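Preparing a sorting bench for two-arm operation: guidance for returns staff

This page is for colleagues at the Rirenville returns centre whose benches are moving from hand sorting to the Ukema two-arm cells. It sets out how to prepare a bench, how to work alongside it, and how duties change.

Before the shift

Clear the tabletop and wipe it down. Place the tray for soft goods where the left arm can reach it without stretching, and leave part of the tray free. Check that the cables along both arms are held by their ties and that no loop can catch on a wrist joint. Run the Funer start-up check from the panel outside the enclosure and wait for it to finish.

Loading the bench

Set out small mixed items by hand while the arms are parked. Cloths, pouches and headphones may share a bench. Drawstrings and loose cords should be laid towards the middle of the table, where either gripper can take them. Do not load more than 16 items at a time. 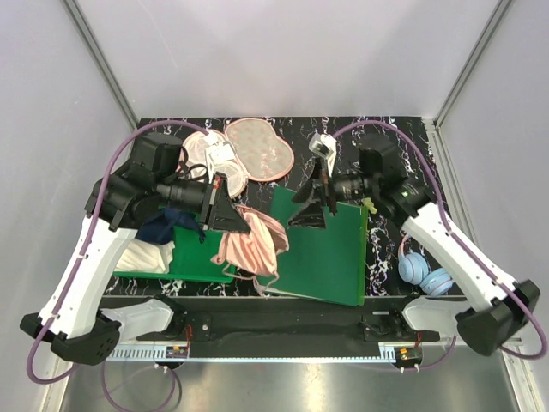 Once the cycle has started, keep hands outside the enclosure. If an item is dropped or snagged, press pause, wait until both arms are still, and remove it. Record the stop in the Ķēniņš log with the item type and a short note. Notes such as "cord caught" are more useful to the maintenance team than "fault".

What changes for staff

A bench operator previously handled about 2,000 items a week by hand. Under the new arrangement, the operator looks after two cells, decides on items the arms have set aside, and inspects finished trays. Lifting and repeated reaching are reduced; time spent watching and recording increases. Operators should therefore change position between cells at least once an hour.

All 49 bench staff keep their present grade and hours. Training takes place during paid time, and requests to remain on hand sorting should be made to the shift office before the October rota is issued.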